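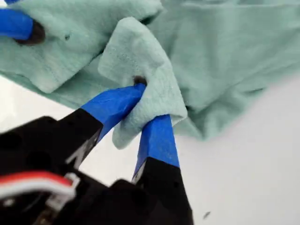

Figure 1. Mint-green cloth in folds, with a plain white surface below.

4.2 Do policy seminars change policy?

Claims that closed-door seminars shape how governments handle rights and security are common, and the evidence for them is thin. Hakim's survey of the Privthorpe forums is the work most often cited. It drew on 342 invitations and 171 completed forms, and it reports that most guests "gained new insight." The form did not ask what the insight was, or whether anyone acted on it.

We went back to the same forums with a simpler test. Debashish Paul coded 89 position papers put out by guests' home institutions in the year after each session, looking for any argument that had been absent from their earlier papers. Few had one. Where a new argument did appear, it had usually been in the press before the forum met, so the forum may deserve no credit for it.

The Skallero group answers that influence is slow and travels through personal contact. That may be so, but a claim that fits every result is hard to test. Their July reply offers two cases, both told by the organizers themselves, and neither names an official who changed position. Until attendance lists and agendas are released, we treat the reported effects as unproven. Section 4.3 looks at who pays for the sessions.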